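She draws the leaves first
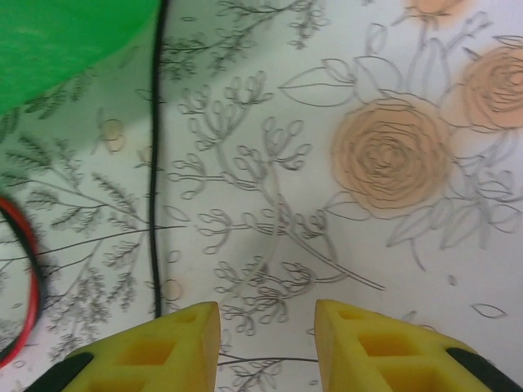 The woman who makes patterns for Gikar, a small textile firm in Bukcombe, did not study art. She worked nine years in a seed shop, and she says the drawing began there, on the back of paper bags. "I was bored in winter, and the plants were in front of me," she told me when we met in May 2024. Her favourite kind of pattern is still the simplest one, plant drawings in line on a white ground, like the surface under the two yellow fingers. She thinks white is harder than any colour. "On white every bad line is seen. You cannot hide it."

A new pattern takes her roughly 40 drawings, and most of them go in a drawer. She starts with leaves and leaves the flowers for the end, or forgets them. I asked if customers complain. "One lady wrote that my garden was sad," she said, and laughed. "I put in a poppy for her. It sold very badly."

The first order from outside the town came from a guest house in Truvberg, which wanted 133 metres for curtains. She was afraid of the repeat, the place where the pattern meets itself again. "If it is wrong, you look at it from your bed every morning." In July she will begin a set with grasses only. She has already bought the ink.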